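Home Posts Notes About Search

Teleop notes, or: my wrist hurts

5 June 2024

Quick one tonight, I'm behind on everything. A few people asked how the demo collection is going so I'm dumping it all in one place and then going to bed.

Short version — 232 demos in the can, 62 of them I want to throw out. Nosipho wants to keep all of them and filter later. We've had this argument three times. She's probably right, which is annoying.

The task is dumb on purpose. Small colored things, three baskets, move thing from one basket to the next. Brakstead want to see sorting before they'll talk about anything harder, so sorting it is. I'm driving the arm by remote, with the Daltavo handset, other hand on the clutch button. You squeeze, the gripper closes. You let go of the clutch, the arm holds where it is and you can rest your elbow. Took me a full day to stop forgetting the clutch.

Stuff I learned, no order:

Pausing is poison. If I stop over a basket to think about which block to go for, the policy learns to stop over a basket. We trained a first one on the early batch and it just hung there. Hovering. Like it was waiting for me to make up my mind. Lindiwe watched it for a good two minutes and then went to get lunch. So now I pick the block before I hit record. Say it out loud if I have to. "Yellow one, left corner." Feels silly, works better.

Slow is fine, slow and steady. It's slow-fast-slow that makes a mess. My early ones are all lurch.

Don't fix a bad grasp by twisting. Back up, open, come down again. Those recoveries are worth keeping by the way, the clean ones anyway. Gerrit had me do 30 on purpose — miss the block, lift, retry. Most boring afternoon of my life. But the arm does retry now when it misses, it didn't before, so fine. Fine, Gerrit.

Move the baskets between runs. I got lazy and left them put for a whole session and the policy basically memorized the table. Nudge one two inches and it put the block down on bare wood, very confidently. Now I shove them around after every run, turn them a bit, swap the order. Baskets have slots down the sides, and the fingertip catches in the slots if you come in too low at an angle. Come in from above. I know this. I still do it.

We also tried the other way, hands on the arm, just pushing it through the motion. Pravesh likes it better, says he can feel the contact. And he's good at it, his paths are really smooth. Trouble is his forearms end up in the camera view the whole time, and the gripper is stiff enough to backdrive that he ends up leaning on it. So we're using his for the reaching part only and doing everything near the baskets by remote. Not sure mixing them is smart. Ask me in a couple weeks.

Camera is low and it's staying low. I complained about this — at that angle you can barely judge depth along the table, I've put the gripper down short more times than I'd like. Thandeka's point was that if I can't see it from there the policy can't either, so I should be driving from the same view and not craning my neck to peek at the real table. She caught me peeking. Twice.

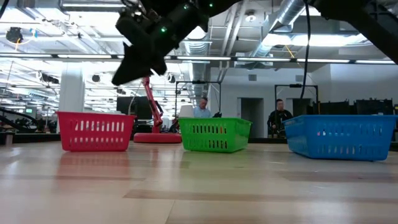 Gripper up high between red and green, nothing in it yet.

From up there I go down into whichever basket is first, and that start height matters more than I figured. Too low and I clip a rim on the way across. Too high and the first second of every demo is just falling thru empty air, and the policy gets weirdly slow about it.

Handset drift is still a thing. After an hour or so the arm creeps left when I'm holding still. Re-zero fixes it but you have to remember to re-zero. Pravesh taped a note to the handset. The note fell off.

Next up is blocks that touch each other, then maybe a lid. I'd like to get another 30 good ones before we retrain, with Lindiwe driving so it isn't all my bad habits in there. She's left handed, curious if that shows up in teh paths.

Ok bed. Will post the retrain numbers when I have them, and the handset config for whoever asked, I lost your email sorry.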